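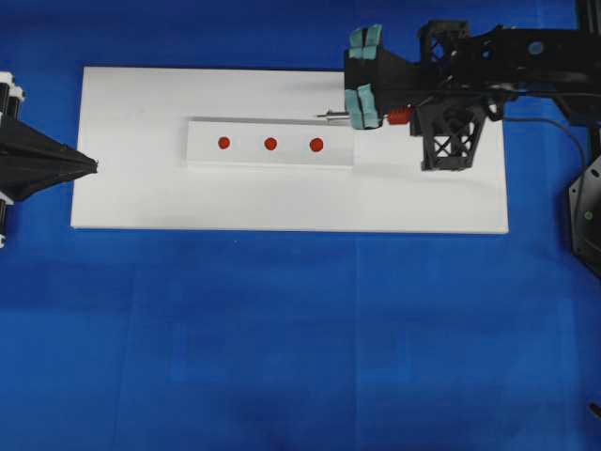

A remark from the other end of the bench, written in the margin of the last entry in green ink: you keep tuning the arm, but has anyone checked where the pin is pointing before it starts moving? I laughed when I read it, then I went and checked, and we hadn't, not once in the whole term. So this entry is mostly my answer, and it's going to be long, for which I'm sorry in advance.

Home | Notebook | Team pages | Parts list | Calendar | Log in

May 21, 2022
Robotics club notebook, two-arm bench, Rashti project

First, for whoever is reading this in the fall and wasn't in the room: Rashti is our entry for the Gelari student challenge in July. Two arms share one bench, the piece sits on a white board over the blue cover, and the right arm has to bring a thin metal pin to each of the three red dots on the raised block, in order, without knocking the block out of place. The left arm is allowed to help. What "help" means is left wide open by the rules, and I think that's the nicest thing about the task (and also the reason we've argued about it so much!).

The pin question. We've been setting our zero by bringing the gripper to the end of the block and calling it good. That zeroes the gripper. It does nothing at all for the pin, which is held between the green pads, and those pads are soft, so the pin can sit at a slightly different angle every time somebody puts it back in. I pulled it out and put it back five times this afternoon, and I could see the tip land in a different spot each time with the arm parked in exactly the same pose. I'm a little embarrassed, because I spent most of two sessions fiddling with speed settings and blaming the shoulder joint, which I now believe is perfectly fine. Apologies to the shoulder joint.

What I've changed in the start routine:

Seat the pin, close the gripper, and then run the slow approach to the rightmost dot with the program paused before contact. Look at the tip from the side and from above. If it's off, reseat the pin. Please don't correct it in software, however tempting it is. I did that in the spring and we ended up with a file full of little offsets that all depended on how one person had loaded the pin on one afternoon. I've moved that file to the folder called Fatwood, where our old experiments go to dry out. It can stay there.

Only after the tip looks right do we record the zero. It adds a bit of time to setup and I think it's worth every second of it.

Results, such as they are. With the old start routine I ran the sequence 25 times and got 11 clean ones, meaning all three dots touched and the block still where it began. With the new routine, same count, same board, same speed, I got 19. I'd love to tell you that settles it, but I was also being more careful in general by then, and I'd had a sandwich. Somebody else should repeat it without me hovering. The misses in the new set nearly all came on the last dot of the row, when the arm is reaching farthest, so there's something else going on out there and I'd look at cable drag before anything fancier. The cable runs down off the arm and across the blue, and when the arm stretches it goes along for the ride.

Now the left arm, which I've been putting off writing about. We've been treating it as a sort of paperweight, parking it near the board so it can steady things if we ever work out how. Today I finally sat down with the view from the wrist and jogged it around for a while to get a feel for what the operator can and can't see when the fingers are nearly closed. 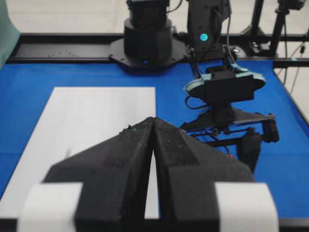
The short version is that the fingers themselves block a lot more than I'd assumed. Anything directly past the tips is guesswork unless you open up first or come in from an angle, and if the other gripper happens to be lined up behind one of the fingers, you lose part of that too. I'd been planning to have the arms hand the pin across, one to the other, because it would look wonderful in front of the judges, and I still want to do it someday. For July, though, I'd vote for something humbler: let one arm press gently on the end of the board and hold still while the other does the touching. We can use a fixed pose for that and won't need to see much.

I tried the holding pose by hand with the program off, just leaning on the board with one finger of my own where the arm would be, and the board stayed put when I bumped the block on purpose. That isn't a real test, I know. It did cheer me up.

A note on the fingers while I'm at it. They pick up dust and little specks along the upper edges, and it shows in the wrist view. A quick wipe before a session, dry cloth only, nothing wet near the joints. The cloths are in the Karico drawer (second one down, the one that sticks, lift and pull).

About the logs: the controller only keeps the last 1,000 lines, and a full sequence with the slow approach uses up a good share of that. I lost the record of my first few new-routine runs this way and had to do them over, so the counts above are from the second batch. Save after every run, please, even the ugly ones. The ugly ones are the ones I keep wanting to look at later.

To do, in no particular order:

- Someone other than me repeats the 25 runs with the new zero
- Strain relief for the cable, or at least a looser loop so it doesn't pull at full reach
- Teach the holding pose and save it under a name a person could guess
- Try a small notch or sleeve so the pin only goes in one way (this would make half of this entry unnecessary and I'd be delighted)
- Reread the rules on whether the board may be touched during a run. I believe yes. I've believed things before.

And to the green ink: thank you, truly. Keep writing in the margins, that's what they're for. I've left you the whole right side of the next page and the good pen is in the cup. If you have a view on the hand-across idea I'd like to hear it before I start on the holding pose, which will be the next time I get 30 minutes alone with the bench

Contact the club | © 2022 Rashti project notebook | Back to top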